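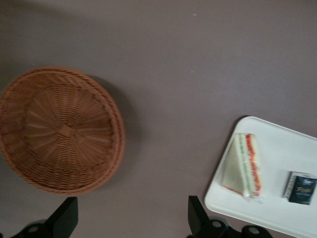

A round wicker basket.

The Bread Road

My aunt had the bakery in Praslow for many years before I came to live with her. I was 16, and I had failed in two schools, and my father said that flour would do me good. He put me on the bus to Terkbridge on a Friday with one bag and the telephone number of the bakery written on the inside of my hand. When I arrived the number was gone from sweating. It was August.

My aunt was waiting anyway. She was a short woman with a long coat, also in August. She looked at my shoes and said they were shoes for a dancer. Then we drove up to Praslow and she did not speak again until we passed the sign.

"You will do the bread road," she said.

The bread road was the old way over the hill to Grarkwood. In Grarkwood there was no shop anymore, only eleven houses with people in them and many more houses without. Twice a week someone from the bakery walked there with the bread in a basket on the back. There was also a paved road for cars, but it went around the whole hill, and my aunt said that the price of gasoline was the price of gasoline.

I hated it from the first morning. I had to get up when it was still night. The basket was tall, with two straps made from an old belt, and it made a small noise at each step, like somebody chewing. The path began behind the church and went up through the spruces without any turn, as if the people who made it had been angry with the hill. At the top was a stone with 1510 cut into it. I thought it was the height, and for weeks I told myself that I was climbing to 1510 meters and I was quite proud. Later a woman in Grarkwood laughed at me so much that she had to hold the door. It was the year. Before that year, she said, the people of Grarkwood baked their own bread, and it was so bad that they asked Praslow for help.

She lived in the last house, under the walnut tree. All the others took their bread at the door, paid and said something about the weather. She made me come in and sit. She cut the loaf at once, while I was looking, and she smelled the inside of it with her eyes closed.

"Your aunt was sad when she made this one," she said. Or, "Your aunt is using the other salt."

I told this to my aunt in the evening. I expected that she would be insulted. She went on washing the bowls and said, "Which salt did she say?"

It went like this all the fall. I carried bread in one direction and these small sentences in the other. The woman said the crust was lazy. My aunt said the woman's oven was never better. The woman asked if the window over the mixing table was repaired. My aunt said that it was repaired, and what did she care about the window. I noticed slowly that the woman knew everything about the bakery. She knew which step was loose and where the sun came in. But my aunt never went to Grarkwood, and the woman never came to Praslow, although she was strong enough and I had seen her split wood.

In November I asked the man who delivered our flour. He drove for the Hubáček mill and he had opinions about everyone. He told me that the two of them had opened the bakery together when they were young. They had borrowed the money together, and slept in the room above the oven in winter because it was warm. Then there was some argument.

"About what?" I asked.

"Rye," he said. He thought about it more. "Or a man. But I believe rye."

The first big snow came in the night before a bread day. At four o'clock I looked out and I could not see the church. I went down to the kitchen with hope in my heart. The loaves were already standing in their rows, and my aunt was standing next to them with her long coat on. She had the basket on her own back.

"You cannot go in those shoes," she said.

I said nobody could go. I said that they had flour in Grarkwood, they had potatoes, they would not die in one day. She tied the straps in front with a piece of string. She was so small under the basket that from behind I saw only the basket and the hem of the coat.

So I put on my uncle's boots, which were kept in the cellar although he was dead since a long time, and I walked in front of her to make the path. We did not talk. Between the spruces it was almost quiet, and only the basket was chewing behind me. At the stone she stopped and put her glove on the numbers and cleaned the snow out of them, one after the other. I thought that she was resting. Then I saw she was afraid to go down.

I did not know what to say to a grown person who is afraid. I said, "She thinks you use the wrong salt."

"I do use the wrong salt," said my aunt. "I started it to see if she would notice."

We came down into Grarkwood when it was getting light. We went to the other doors first, all ten, and people took their bread from her hands and did not say anything about the weather, although there had never been so much of it. At the last house there was smoke from the chimney. The woman had already opened the door. She must have seen us from far away, two dark points on the white hill, one of them with boots too big.

They looked at each other for as long as it takes to tie a shoe.

"You are late," said the woman.

"There is snow," said my aunt.

Then the woman turned her around by the shoulders, like you turn a child, and began to untie the string. It was frozen and she had to use her teeth. I was left outside with the snow going into my boots. I waited to be invited, and after some time I understood that I would not be, so I went in by myself and closed the door.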